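Speaker notes – Looking after the sorting cell at Adalville
Crisóforo Chávez, maintenance lead, 2021-02-20
Twenty minutes plus questions. Skip the Grillent section if the earlier talks run over.

Opening

Say who I am, keep it short. I look after one cell. One arm, one two-finger gripper, one wrist camera, one bin of mixed clothes coming in, four totes going out. Widuvell sold it to us as something that needs "minimal attention." I wrote down every stop for the first month and got to 77, so let's talk about what minimal means.

I'm not here to say the thing is useless. I am here to say that most of what keeps it going is a person with a cloth, a hex key and a notebook, and that this wasn't in the quote.

Ask for hands: who has a cell that picks soft goods? Who has one where the uptime figure on the dashboard matches what the operators tell you? Wait. Let them laugh if they want to.

What the wrist camera has to work with

Dark clothes on dark clothes. Every vendor demo I have been to used towels in nice bright colors. Our bin is gray fleecy stuff, black stuff, and now and then a print that pulls the software toward it like a moth. Uriel Valdovinos did our vision setup and his first complaint was that the picker loved lettering. High contrast, so it scored well, so the fingers went for it, even when the lettering was down in a gap between two heaps with no room to open.

Don't read out the settings. Just say we turned down the weight on contrast and turned up the one on clearance around the fingers.

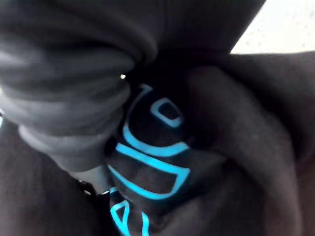
The morning check

Eleven minutes if you don't get interrupted. Tiburcio Ochoa wrote the first version and it's taped inside the cabinet door. Talk through it at normal speed:

Key switch to manual, air off, tag on the valve.
Wipe the camera window. Dry cloth first. Lint goes to static and static goes to the window.
Look at both finger pads edge-on. If the edge is rounded, swap the pair, never one.
Put a straightedge across the closed fingers. Any step, loosen both screws, reseat, tighten evenly.
Pull the lint out of the linear guide with the brush. Do not use the air gun. I will say this twice.
Air on, open and close ten times, listen.
Jog to the check pose and compare the live view with the saved one.

On the last item: the fingers should come into the view in the same place every day. If they have moved, something has moved, and I don't care what the calibration screen says. Widuvell's screen gave us a green tick with a camera bracket I could wiggle with my thumb. Ask me about that bracket afterward.

Lighting

We paid for a ring light and two bars. The manual says the vision is "robust to ambient conditions," a phrase I'd like to see somebody define. The exposure is locked for the lit cell. With the lights out it has nothing to go on, and the software will still hand you a pick score if you let it.

So we changed the start-up order. Lights first, then camera, then a brightness test on the live view, then motion enable. If the test fails the arm stays put and the stack light goes yellow. It's a crude test and Melquiades Aguirre wrote it in an afternoon. I trust it more than the rest of the package.

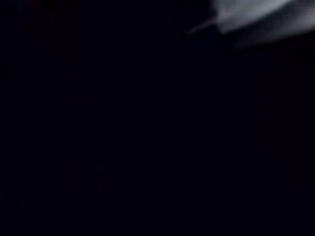

The light supply shares a breaker with the tote conveyor, and that was our own doing. When the conveyor trips, the bars go with it. We have a quote to split them. Until that's done, the rule is to check the bars by eye before anyone presses reset.

Numbers, since somebody will ask

Pads: we replaced the first pair at 2,874 picks. The brochure implied you'd hardly ever touch them. The second pair, same part number, went at 953. I have no good explanation and neither does the supplier. Say that plainly and move on.

Spare pads cost us $413 for the last box. Leopoldo Quezada in purchasing is trying a molded pad from Figueroa. No results yet, and I'm not going to guess.

Grillent (optional)

They offered us remote monitoring. We ran the trial through June. It told us the gripper was closing slowly on days when we already knew the filter was clogged, and it missed the loose bracket. Be fair here: their alerts on air pressure were decent. I still wouldn't pay monthly for it.

What I'd ask before buying

How long does a pad change take, and can I watch one of your people do it? What does the cell do when the lights fail? Can I bring my own bag of dark laundry to the demo? Two vendors said no to that last one. Give the room a second with it, then take questions. Photocopies of the check sheet are on the side table.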